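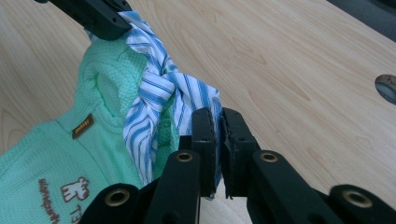 Opening — two minutes, no slides yet

Good evening, Trellircombe! Thank them for coming out. Mention the parking.

I want to talk tonight about hand-me-downs, and I mean the whole life of them: where children's clothes go when a child outgrows them, how many arms they pass through, and why I think a town this size could run a swap shelf as good as the one in Stilbridge. I have been excited about this for months and I will try not to talk too fast. (SLOW DOWN HERE.)

Ask for hands: who has a bag of baby clothes in a closet right now? Wait for it. Keep my own hand up.

The Stilbridge shelf

Started with 5 families and a bookcase in the library hallway. By the end of January it had passed along 342 pieces. Most of them were size two and under, which makes sense when you think how fast a baby goes through a size — some of those shirts get a month of wear and then they're done, with years left in the cloth.

Tell the story of the yellow raincoat here, but only the short version. Four kids, one broken snap, still going.

What lasts and what doesn't

This is my favorite part so I need to watch the clock. Knits with some texture to them do really well, waffle knit especially, because the little grid hides pilling and the fabric gives when you pull it over a big head. Thin jersey goes at the neck first. Anything with glitter sheds on everybody else's laundry.

Check three places before you pass something on: the neckline, the snaps, the seat. Stains under the chin are fine if you say so on the tag. People are so much more relaxed about stains than we expect!

Folding for a shelf

Spread it face up on a table and smooth from the middle out. Sleeves in, sides in, then bottom to top, so the size ends up where a person can read it without digging. Small things get lost under big things, so stack by size and never by color, however pretty the rainbow looks on opening day.

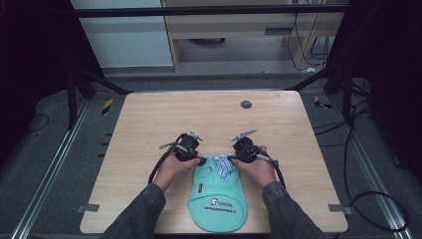
Mogens Sveinbjörnsson
Speaker, and organizer of the Trellircombe clothing swap

Adosgate, and what went wrong there

Be fair to them. They had a bigger room and more donations than Stilbridge, 200 bags in the first season, and it swamped them. Bags sat unopened. Parents came in looking for a sleep suit and left with nothing. Their fix was simple and I want us to steal it: one bag per family per visit, sorted at home, sizes written on the outside.

Pause for questions if faces look puzzled.

The ask

A shelf, a table, and two people for the first month. Ki has offered us the back corner of the café on swap mornings, so say thank you and point to the counter.

Sign-up sheet is by the door. If we run over, drop the washing section and go straight to the sheet — the washing notes are on the handout anyway.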